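Home | Projects | Tools | About | Search

How I stop an inside door from sticking

Every November our spare room door swells up and starts catching on the frame, and for years I just shouldered it open. Then the handle came off in my hand one Monday and I finally got the sandpaper out. It's an easy afternoon job, I promise!

First, find the spot that rubs. Slide a sheet of paper between the door and the frame and move it along until it snags, then mark that bit lightly in pencil. Mine caught near the top, on the handle side (yours may well be somewhere else).

Before you sand anything, tighten the hinge screws. Half the time a droopy hinge is all it is. If a screw just spins, pack the hole with a matchstick and some wood glue, let it set, then put the screw back in.

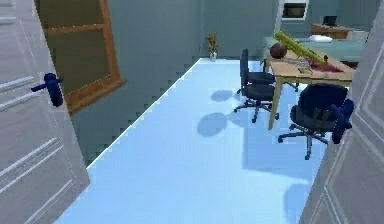

Still catching? Wrap 126 grit... no, sorry, 120 grit paper round a block and rub along the pencil mark, a little at a time, shutting the door often to check. Finish with 200 or whatever fine stuff you have, then paint the bare wood. I used a leftover tin of Bakalis eggshell and left it overnight.

Cookies help this site remember you. Accept | Manage

Comments (3)

Guson: The matchstick thing worked, thank you!

Zallport31: I rub a candle down the edge as well, lovely and smooth now.

Drolluvholm: Would you take the door off to do the bottom?
Reply from author: Yes, and get someone to help you lift it, they're heavier than they look.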